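The Long Goodbye to the Good Table

October 3, 2025

My parents' dining table seats ten and has, by my reckoning, been eaten at seven times. The rest of its career has been spent under a cloth, and on top of the cloth, the mail. When they moved to a two-bedroom unit in Brukesthorpe last February, it came too. It now fills the room so completely that guests must commit to a chair before the soup.

Nobody under forty wants one. I rang the auction rooms in Flusska, where a cedar extension table that would once have paid for a decent holiday went last month for $197, with the chairs thrown in and, I suspect, a quiet prayer of thanks from the vendor. Delivery was $400.

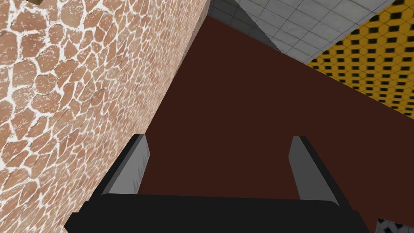
Dark and reddish-brown: the colour of respectability for most of a century.

The trouble is partly the colour. For years anything serious had to be dark, from pianos to bank managers' desks, and a generation raised among it has fled to blond timber and white walls. Vanix, the flat-pack people, sell a pale little number called the Wan, which I had assumed was a joke until I saw it. It folds against the wall when not required, a courtesy my parents' table has never extended to anyone.

I bought a Wan. It is perfectly fine. It wobbles if you cut a steak with any conviction, and a mug of tea left a ring on it within the hour, but it weighs about as much as a labrador and I can shift it on my own. My mother visited, ran a palm across the top and asked when the real one was coming.

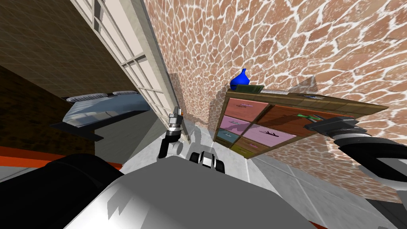 Downsizing, I have learnt, is mostly a negotiation over what may be put on a wall. Floors fill up first, then the arguments move upwards. My father favours shelves, my mother favours doors on things, and both have firm views about masonry. A wooden cabinet against a stone wall, all salmon and terracotta with fat white mortar lines, is her idea of heaven and his idea of a ruined drill bit. They compromised on plasterboard, and the good glasses are still in a box marked GARAGE.

As for the table, it has been promised to me. I have measured my flat twice, hoping for a different answer.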